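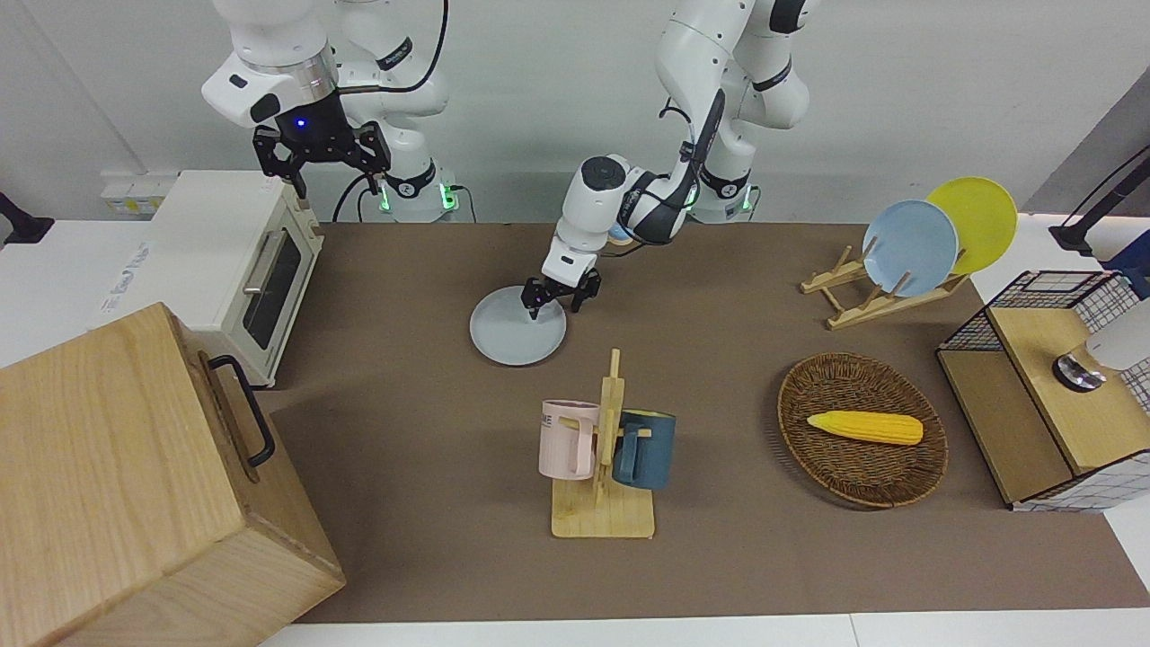
What is the best thing to put down first when laying out a small kitchen worktop?

Start with the countertop oven. It takes up the most room, its door needs clear space in front, and everything else can be moved to suit it.

Niddale Worktop Notes, version 2

README

Niddale Worktop Notes is a set of 200 short written entries on the everyday things that live on, under and beside a small kitchen worktop: ovens, plates, mats, cupboards, trays, jars, the lot. It began as a list Achilleas Tsoukalas kept while fitting out the shared kitchen at Niddale, and it grew because we kept finding more to say! Plates alone have a folder of their own now, and I could happily write another.

Each entry is a plain paragraph or two about one object or one pairing of objects. We love the pairings best. An oven by itself is a box with a door, but an oven next to a cabinet raises all sorts of good questions (which one opens first, which way the handle faces, whether you can still get a plate past).

What is in the download

objects.txt holds the entries on single things, in alphabetical order.
pairings.txt holds the entries on things that sit side by side.
words.txt is our list of preferred names, with the other names people use for the same thing.
changes.txt says what moved between versions.

All of it is plain text in UTF-8. Entries are separated by a blank line, and the first line of each is its title.

How an entry is written

Every entry gives the everyday name, then colour, shape and material where the writer could be sure of them, then where the thing stands in relation to its neighbours. If the writer couldn't tell what something was made of, the material is left out. Guessing is the one habit we've tried hard to stamp out, and Oana is merciless with it.

A typical opening from pairings.txt:

"White countertop oven and wooden cabinet. The oven has a dark rectangular window in its door and a long silver-grey handle. The cabinet is light wood with a visible grain, set at an angle, and from the front it covers a near corner of the oven."

And a shorter one:

"Round plate on brown mat. Light grey, lying flat."

I am very fond of the second kind. There's a real pleasure in a plate entry that says what is there and stops.

Choices we made about words

We say "countertop oven" for any small oven that stands on a surface, even though half of us say "mini oven" at home. We say "mat" for anything flat laid over a worktop, whatever its size. "Cabinet" is used for a free-standing piece and "cupboard" for one fixed to the wall. Left and right are always given from the place where the writer stood, so please don't turn them round when you add an entry.

Colours are the everyday ones. Light grey is fine, pale blue is fine, "oatmeal" went out in April after a long and very enjoyable argument.

Known gaps

Lids are thin on the ground. So are sieves, for reasons none of us can explain. Entries from the Kiltard kitchen were written by someone with a strong interest in trays, and it shows. Sizes are hardly ever given, and where they do appear they were taken with a tape measure that starts at 2 cm, so treat them gently until we have measured again.

The entries describe things as they stood when the writer looked at them. They don't tell you whether an arrangement was pleasant to cook in, though Achilleas would love to hear from anyone who tries one out.

Adding to the notes

Please do! Pick something that isn't in objects.txt, look at it properly, and write down what you see in words you'd use at the table. Send new entries to Oana Căpraru, who checks names against words.txt and puts them in order. Corrections are just as welcome as new entries, and so are quarrels about whether a bowl with a flat rim is a plate.

Changes in version 2

Pairings moved to their own file.
Aoki entries merged with the main list.
"Grey" spelt one way throughout.
Heltbridge jars added, with their lids still to come.

Last edited January 14, 2022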